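Ticket 700 — Kitchen outlets lose power in the morning
Opened: Thursday, February 3, 2022
Product: Navlow smart breaker, 13 A
Status: waiting for customer

The breaker trips after 4 minutes when I make toast. The app shows only "Overload".

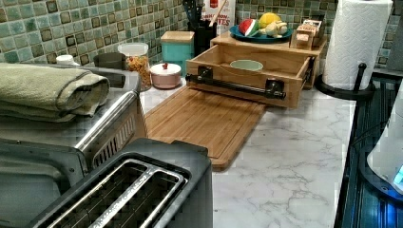
Toaster and steel appliance on the counter.

Step 1. I unplugged the steel appliance and tried the toaster alone. No trip in 35 minutes.

Step 2. I plugged both in again — it tripped at once. I reset it from the app.

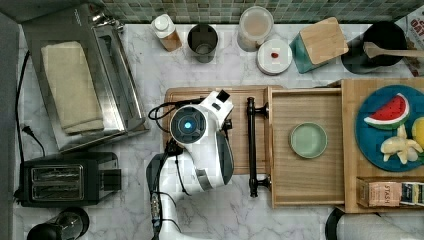

Step 3. Support asked for the firmware log. I attached it now. Must I replace the breaker?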